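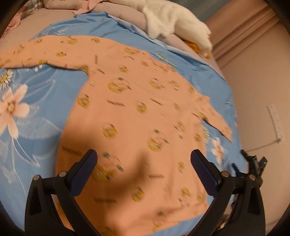
Brinport Swap > Your questions > Clothes and bedding

Print this page | E-mail this page

Questions we get a lot. Updated March, will fix the gaps when I get a minute.

When do I drop off?
From 3 pm the day before. Side door on Larnden Street, not the front, the front is the dance school and they get cranky.

What do you take?
Kids' and adults' clothes, sheets, doona covers, towels if they're decent. Washed please. Small stains OK, put a bit of masking tape next to it so people know.

What don't you take?
Undies, single socks, pillows, bike helmets, anything with a recall on it. School uniforms go to the school.

How do the tokens work?
One item in, one token out. Sheet sets count as one. Max 17 tokens per family per swap. Left overs carry to the next one, then they're gone.

I've got nothing to bring, can I still come?
Yes. Come in the last hour and take what you like, no tokens needed.

Sizes?
Racks go by the label. Labels lie, so hold it up against something that fits. If the tag's cut out, guess and write it on tape.

Can I get pyjamas for my kid?
Usually plenty. Check the fire hazard label is still on, we won't put nightwear out without it. Winter ones go fast, be there by 11.

Is there parking?
Some behind the Gachanja bakery after they close. Otherwise the street. Bus stop is right outside.

What happens to stuff that's left?
Good things get boxed for next time. The rest goes for rags.

Can I bring something back?
No need, just swap it again next time. Holes we missed, tell us and we'll give you the token back.

Who do I ring?
Kumudini Amarasinghe, extention 1720 at the hall office. Mornings are best. Leave a mesage if it rings out.

Print this page | E-mail this page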